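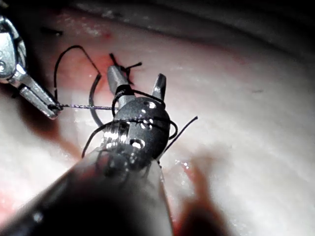 读者 Testus 在上一篇文章后面留言说，既然日志里每一条力矩都没有越限，就不应该把断线算作机器人的故障，充其量是缝线质量不好，或者操作参数给得太紧。持这种看法的人不少，做控制的同行里尤其多。我不同意，理由写在下面。

先交代事情经过。Kaddale 是一套用于离体组织的自动缝合平台，双臂，末端为腕式持针器，打结流程由程序执行，操作者只负责确认进入下一步。二月的一次耐久试验中，平台在猪胃标本上连续打结，打到中途，系统报告某一结“完成”，随后转入剪线。复查录像时发现，线在绕圈阶段多绕了腕关节外壳一圈，收紧时载荷并没有传到结上，而是被外壳吃掉了。结是松的，线在外壳销钉附近磨出毛刺，下一次收紧时断开。断线触发了停机，松结没有触发任何东西。

停机报告把这一事件归入“耗材异常”。我认为归类错误，而且错得有代表性。

从控制器的角度看，事情确实正常。收紧动作的判据有两个：夹爪间距达到设定值，线上张力达到阈值并保持。间距由运动学推算，张力由驱动电缆的电流估计。两个判据都满足。问题在于，张力判据默认线的两端之间只有一个结，中间没有别的接触。线一旦缠在腕部，摩擦随包角按指数增长，这是绞盘公式的内容，教科书里讲得很清楚。包角多出一整圈，摩擦系数即使取得保守，结端的张力也会比夹爪端小一大截。传感器测的是夹爪端，组织感受到的是结端，程序把两者当成同一个数。

所以“没有越限”这句话没有信息量。限值设在一个与结果无关的量上，不越限是必然的。

有人会说，绕圈打结本来就要把线绕在器械上，手工操作也是如此，何来异常。这个说法混淆了两种缠绕。器械打结时，线应当绕在夹爪上，并且在夹爪夹住线尾后顺着爪尖滑脱。绕到腕关节壳体上的线没有滑脱的路径：壳体直径大于夹爪，表面有孔和销，线在张力下只会越勒越紧。熟练的外科医生看见线往后退到关节处，会停手，把线挑出来再继续。平台没有这一步，它的状态机里“绕圈”之后只有“夹尾”，夹到了就往下走。

视觉模块也谈不上失职，因为它没有被赋予这项任务。Kaddale 的图像分割把画面分为器械、组织和缝线三类，缝线掩膜只用于寻找线尾。线与器械重叠的部分，训练时按器械标注，推理时自然消失。也就是说，最需要看清的那几毫米，在数据阶段就被删掉了。Carrasco 实验室后来用同一批录像重新标注，把压在器械上的线单独列为一类，缠绕的检出并不困难，用的还是原来的网络结构。

下面谈数字。这次耐久试验计划打结 2,000 个，停机时完成近 2,000 个，报告据此称可靠性良好。停机后抽出 30 个标为“完成”的结做拉伸，其中 11 个在低于规定载荷时滑开。样本不大，我不拿它推算总体，但它足以说明“完成”这个标记不能当作成功率的分子。拉伸样品由人工从组织上剪下，剪取本身可能引入损伤，这一点报告应当写明，却没有写。

再看断线本身。滑开的 11 个结里，有 2 个的线体上找到了与断线处相同的磨痕，其余没有。这意味着缠绕只能解释一部分松结，剩下的可能来自夹持滑移，也可能来自组织回弹，目前不清楚。我不主张把所有问题都推给腕部外壳。但恰恰由于原因不止一个，更不应当以“耗材异常”结案，一旦结案，后面的排查经费就不会批。

厂商 Futodlow 给出的整改措施有两条：把张力阈值下调，并更换表面更光滑的缝线。第一条会让松结更多，断线更少，报警次数因此下降，统计表会好看。第二条降低摩擦系数，对缠绕有缓解作用，同时也降低结本身的持结力，需要多打一个结才能补偿，而多打一个结就多一次绕圈。两条措施针对的都是停机，都没有碰到松结。从用户的立场看，停机是较轻的后果，松结是较重的后果，整改的次序颠倒了。

我的意见如下。

收紧阶段的判据应当加入一个结端的量。直接测结端张力在工程上难以实现，但可以测位移：收紧时结应当向组织面移动，图像上能够跟踪。夹爪端张力上升而结不动，即可判定载荷走了别的路径，应暂停并交还给人。这一判断所需算力很小，现有相机的帧率够用。反光强的湿润组织表面会干扰跟踪，镜面高光要先剔除，剔除不掉的帧宁可不判，也不要插值。

绕圈之后应当增加一个检查状态，确认腕关节壳体上没有线。检查不通过时，程序不得自行重试。自动重试在抓取类任务里是好办法，放在缝合里则不然，每次重试都可能再加一圈。解缠动作目前没有可靠的自动方案，应由操作者完成，界面上要给出腕部的放大画面。现有界面只显示全景和一条绿色进度条，操作者按“下一步”时手里并没有做判断所需的材料，事后却要在确认栏里签字，这种责任安排也应当改。

事件分类表需要改。现行分类按触发源划分：驱动、通信、耗材、组织。断线由线触发，便归入耗材。按这种分法，没有触发任何报警的松结连一行记录都没有。分类应按后果建立，至少要有“报告完成而未完成”这一栏。这一栏在试验初期会很长，填表的人会不高兴，评审的人也会追问，但它是目前唯一能反映缝合是否可用的指标。

回到 Testus 的问题：这算不算机器人的故障。硬件没有坏，软件按规格执行，规格本身写漏了。在航空和核电行业，规格遗漏造成的错误动作一向计入系统失效，不因为各部件完好而豁免。手术自动化要往活体推进，没有理由采用更宽松的口径。

Kaddale 的下一轮试验据说仍沿用原来的分类表，只改了阈值。若是如此，我建议参与方至少保留全部腕部录像，并把抽样拉伸写进试验规程，抽样时间定在停机之前。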